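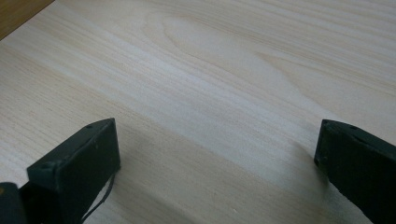 Visit report: Peltonen drying and machining site, Metudbridge

The Peltonen open day ran from mid-morning to late afternoon on August 29, 2024. Entry was free but places on the kiln tour had to be booked. I joined the second group, led by Dzintra Adomaitis, who has managed the drying side of the business for six years.

The site takes in green hardwood boards, dries them and machines them for joinery shops. Nothing is sawn from the log here. Boards arrive by truck from two mills, are sorted by thickness and are stacked on stickers in an open-sided shed. Air drying brings 25 mm stock down to fibre saturation or a little under before it goes to the kiln. Thicker stock stays out longer, and the shed was mostly full of it.

There are 3 kilns, all conventional heat and vent units. The largest holds 80 cubic metres. The controller is a Trindora model, fitted in June, which reads moisture from probes in sample boards and steps the schedule accordingly. The previous system ran on time alone. Adomaitis said the change has shortened the average charge slightly, but that the main gain is in fewer boards with surface checks. She did not have figures to hand and I did not press for them.

The wood boiler burns shavings and offcuts from the moulder. Stack temperature on the panel read 136 degrees Celsius during our visit. Ash is collected by a local grower.

After the kilns we were shown how a charge is tested for case hardening. A cross-section is cut from a sample board, slotted to form prongs, and left to stand. Prongs that pinch inward mean the charge needs more conditioning. The test pieces handed round stayed close to parallel. Final moisture content is aimed at 10 per cent for interior work, and customers near the coast can ask for 12.

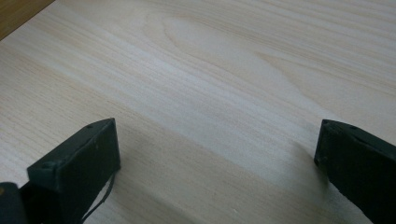
Metudbridge, open day.

The machining hall was the weaker part of the tour. The Vavach moulder was idle for a knife change, so we saw the setup but no cutting. Dust extraction was off as well, which at least made it possible to hear the talk.

Lunch was a sausage roll and tea in the yard. Parking is on grass along the north fence and would be poor after rain. The number 344 bus stops at the gate - check the return times, as the gap after lunch is long.

The price list for short lengths is kept at the front office.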